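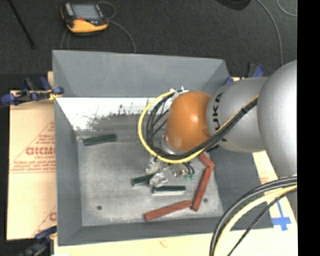 One reader of the last newsletter wrote in to ask whether the Skavonside Bypass Inquiry had finished yet, and if so, whether anyone would mind very much telling Skavonside.

It has not finished. It has been extended, and the extension has been given a subtitle. We are therefore hiring.

## Public Inquiry Correspondent (part-time, Skavonside)

Brultasik is a small reader-funded news site that covers local and regional government, mostly the parts that happen after everyone sensible has gone home. We need a writer to sit through the inquiry's second phase, understand as much of it as a living person can, and turn it into something our readers will finish over breakfast.

The bypass, for those new to it, was promised before three separate elections by three separate sets of people, all of whom now say they had reservations. The contract went to Dramani, lost its western half, gained a consultation, and was handed to Perna, who have so far delivered a logo. The inquiry was set up to find out why there is no road. Its interim report found that there is no road.

### What you'll do

- Attend hearings, which start on Monday at 10 a.m. or whenever the microphones work
- File 2 pieces a week, one straight and one with your eyebrows raised
- Read the written evidence, including the appendices, including the appendix to the appendices
- File public records requests and then file them again with the correct form
- Answer reader mail politely, even the capital letters

### Who we're after

You can write a clean sentence about a drainage easement. You know the difference between "the council agreed" and "the council agreed to note," and it bothers you when other people don't. You've covered public meetings before, for a paper, a blog, a student rag or a very long email to your neighbors. A journalism degree is fine. So is a decade of yelling at the radio, provided you can check a fact afterward.

We don't mind how you vote. We do mind if readers can tell by the second paragraph. Anyone currently employed by a bidder, a former bidder or a party with a bypass in its platform should sit this one out.

You'll need to get to Skavonside under your own steam. There is a bus. It would be quicker with a bypass.

### Pay and terms

The post is up to 31 hours a week through October, with a review after that, depending on whether the inquiry grows another phase. We pay a day rate, which we'll send you before you apply if you ask. Travel is covered. So is lunch, within reason, and the hearing room's vending machine is not within reason.

### How to apply

Send us two things you've written and a report of no more than 500 words on any public meeting you've sat through lately. Please don't send a cover letter about your passion for accountability. We have 60 of those from last time, and they are all the same letter.

Write to the editor at Brultasik with "Bypass" in the subject line. Shortlisted writers will be asked in for a paid trial day at the inquiry, and may leave at the lunch recess without giving a reason.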